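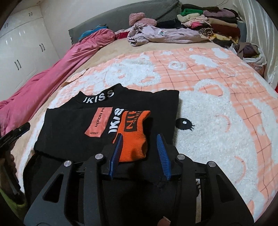 Section 4: Fitting and First Use

Read this section before you put the hearing aids in for the first time. If your clinic has already paired the aids with the Tallstead charger, skip to step 6.

Before you begin

Wash and dry your hands. Sit at a table with a soft cloth or towel spread out in front of you, and close the drain if you are working near a sink. Have the following ready:

Left and right hearing aids
Tallstead charger and power cord
Dome pack (small, medium, large)
Cleaning brush
Spare wax guards

The right aid has a red dot and the left aid has a blue dot. On the Zamenow 5 the dot is on the inside of the case, next to the receiver wire. It can be hard to see in low light.

Charging the aids

1. Plug the power cord into the back of the charger, then into a wall outlet. The light on the front turns white.

2. Place each aid in its slot with the receiver wire resting in the groove. Either aid will fit in either slot.

3. Check that the small light on each aid is blinking green. If it stays off, lift the aid out and seat it again.

4. Leave the aids in the charger until both lights are solid green. A full charge gives up to 20 hours of use. Streaming phone calls or television shortens this.

5. Remove the aids. They turn on by themselves and play a short tune after a few seconds.

Note: Aids shipped from the warehouse are in storage mode and will not turn on until they have been charged once.

Caution: Do not charge the aids while they are damp. Wipe them with a dry cloth first and leave them out of the charger overnight.

Choosing and attaching a dome

6. Start with the dome size marked on your fitting card. If you don't have a card, call your clinic before going on.

7. Hold the receiver between your thumb and finger. Push the dome straight onto the end until it covers the ridge.

8. Tug the dome gently. It should not move. If it slides, take it off and use a new one.

Warning: A loose dome can come off in the ear canal. If this happens, do not try to remove it with tweezers or a cotton swab. Contact your clinic or doctor.

Putting the aids in

9. Pick up the right aid and hang the case over the top of your right ear.

10. Hold the wire where it bends near the receiver and guide the dome into the ear canal. Pulling the top of the ear up and back with your other hand makes the canal straighter.

11. Push until the wire lies flat against the side of your head. If it sticks out, the dome is not in far enough.

12. Tuck the retention tail, if fitted, into the bowl of the ear.

13. Repeat for the left ear.

You may hear whistling while your hand is close to the aid. It should stop when you move your hand away. Whistling that continues usually means the dome is too small or is not seated. Take the aid out and repeat steps 10 and 11.

If you wear glasses, put the aids in first and the glasses on afterward. When you take off a face mask, use both hands and lift the loops clear of the case.

Setting the volume

Each aid has one button with two ends. Press the upper end to make sounds louder and the lower end to make them softer. You will hear a beep at each change and a double beep at the top or bottom of the range. By default, pressing the button on one side changes both aids.

To change programs, press and hold the upper end until you hear a chime. The programs are stored in this order:

Program 1: Everyday
Program 2: Restaurant
Program 3: Music
Program 4: Telecoil (Echevarría receivers only)

The aids always restart in Program 1.

The first weeks

Your own voice may sound hollow or loud. Paper, running water and footsteps may seem sharp. Wear the aids at home for a few hours on the first day and add time each day. Keep a note of sounds that bother you and take it to your follow-up visit, where the settings can be adjusted.

Stop using the aids and contact your clinic if you have pain, bleeding or discharge from the ear, or a rash where the case touches the skin.

Taking the aids out

14. Hold the wire at the bend and pull the dome out slowly. Do not pull on the case.

15. Lift the case off the ear, wipe the dome, and return the aid to the charger.

For cleaning and wax guard replacement, see Section 5. For pairing with a phone or the Sadex TV streamer, see Section 6.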